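We use cookies to remember your ticket filters. By continuing to browse you accept this. Accept / Manage settings

Ticket 79: Open day demo, gripper drops out of pairing and pick success is overstated
Opened by: Daranee Nuchit
Site: Clorville
Status: open, waiting on Harries
Priority: was High, changed to Medium by Harries, I'd like it changed back

What was promised
The Piltwood visit sheet says visitors "hand-teach a pick in minutes" and then see the arm repeat it. The slide on the door said 100 out of 100. I asked which objects, which table and which software build. I got "small household objects" and no answer on the other two.

What happened
First group came in at 10:15. The hand-held unit paired on the second try, recorded two short passes, then dropped. The Indov app still showed a green dot, so the visitor kept going and taught nothing at all. We only found out when we went to play it back and the list ended early.

Second group, same thing, except the app froze on the calibration page. Restarting the app did not help. Restarting the tablet did.

Tried so far
- Swapped the tablet. Drop still happens.
- Turned off the other tablets in the room. Drop still happens, maybe less often. I would not put money on it.
- Moved the session away from the router. No change.
- Went back to the previous app build. Pairing held for the rest of the morning, but the finger width readings were wrong, so those recordings are no use either.

Update, after lunch
Harries called and said the fault was probably our choice of objects, and that dark, flat items are "not a fair test." The visit sheet does not say that. Phone chargers are what people have in their homes, and if a charger isn't a small household object I don't know what is. I left the chargers in for the afternoon group. 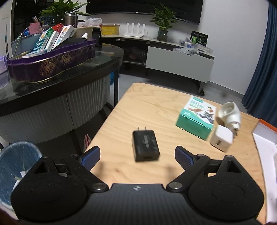
Does a dropped connection lose the whole recording?
Everything up to the drop is kept on the tablet, and anything after it is gone. The app gives no warning, so check the clip length before handing the unit to the next visitor.

Update, 3:40
Harries sent a settings file. It raises the pairing timeout and, as far as I can tell, does nothing else. With it loaded, the unit stayed connected for up to 12 minutes before dropping. Better than this morning. Still shorter than one visitor slot.

I also asked again about the 100 out of 100. The reply was that it came from the Piltwood bench, with one object in a marked position and one trained operator. Fine, but then put that on the slide. Our visitors are neither trained nor standing at a bench in Piltwood, and two of the teachers in the afternoon group asked me for the number in writing. I told them I didn't have one I could stand behind.

Reply from Harries support
We are unable to reproduce the drop. Please attach logs and confirm the charge level of the unit at the time.

My reply
Logs attached, both builds. Charge level was full at the start of each group and I wrote it down each time. Please look at the entries just before the drop, where the app asks for a reconnect and then marks it as done without getting an answer back. That looks like your green dot to me.

Still needed before the March visit
1. A status light that goes out when the connection does.
2. Finger width fixed on the older build, or pairing fixed on the new one. I'll take either.
3. The slide corrected or taken down.

I'm leaving this open. The last ticket was closed as "resolved by restart" and it was the same fault.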